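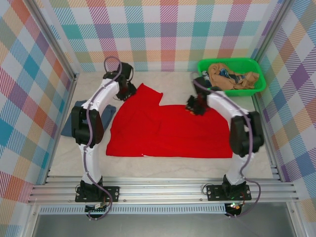
Two robotic arms at work over a red cloth.

Telmont food crawl returns in August with 101 places to stop

The Telmont Summer Crawl will return to the Bucur Street district in August, with 101 restaurants, bars and small shops signed up for one Wednesday evening of food and drink specials, the organizers announced this week.

Check-in opens at 4 p.m. at the old ticket office on the corner of Bucur and Ilgate Avenue. Guests pick up a wristband and a folded map there and can start at any stop they like. Specials run until 11 p.m., although several kitchens plan to close at 10.

Wristbands cost $8 in advance. A block of 200 early-entry wristbands will also be sold, which let holders start an hour before everyone else. Those are available only online and are limited to two per order.

Anyone 21 or over can have the drink specials added to a wristband by showing a photo ID at check-in. Guests under 21 may take part in the food side of the event and will get a different color of wristband. Bars that do not serve a full menu will be open only to the 21-and-over group after 8 p.m.

Samah Filali, who is coordinating the crawl for the district's business association, said the map has been redrawn after complaints last summer that the stops on the east side were hard to find.

"People got as far as the fountain and turned around," Filali said. "There is a lot past the fountain. This year the map starts at that end."

The list of stops includes a number of places that were not open for the last crawl. Grutano, a noodle counter on the lower level of the Ilgate Arcade, will sell half-size bowls at the front window. The wine shop next door is offering a tasting flight with a small plate of cheese. Across the street, the bakery will keep its ovens on late and bring out a batch of savory hand pies at the top of every hour until they are gone.

Traian Ursu, who runs a basement music bar two blocks south, is putting on a free set at 7 p.m. and another at 9:30. The room is small, and wristband holders will be let in first.

"We did one set last time and the line went up the stairs and past the dry cleaner," Ursu said. "Two sets should help."

Not every stop involves eating. The bookstore on Ilgate Avenue is holding a secondhand sale on the sidewalk, and the movie theater is giving wristband holders a dollar off popcorn and the late show. The print studio will let visitors pull a postcard on the hand press for a small fee.

Bucur Street will be closed to cars between Ilgate Avenue and the fountain from 3 p.m. until midnight. Buses that normally use the street will stop one block north, on Canal Street, during the closure. The parking garage behind the arcade stays open, but drivers will need to enter from the Canal Street side. Bike racks will be set up at both ends of the closed section.

There are no tables in the street this year. The association said the ones put out last summer slowed foot traffic - and several restaurants asked for the space to extend their own patios. Benches near the fountain will stay where they are.

Alcohol has to be finished inside the bar or on the patio where it was bought. Food can be carried from stop to stop. Dogs are welcome on the street, and the map marks the patios that allow them.

The crawl goes ahead in light rain. If there is a thunderstorm warning, it moves to the following evening and wristbands stay valid. Refunds will be given only if both evenings are called off.

Advance wristbands are on sale now at the association's website and at the front desk of the Telmont visitor center. Any that remain will be sold at check-in for $2 more, cash or card.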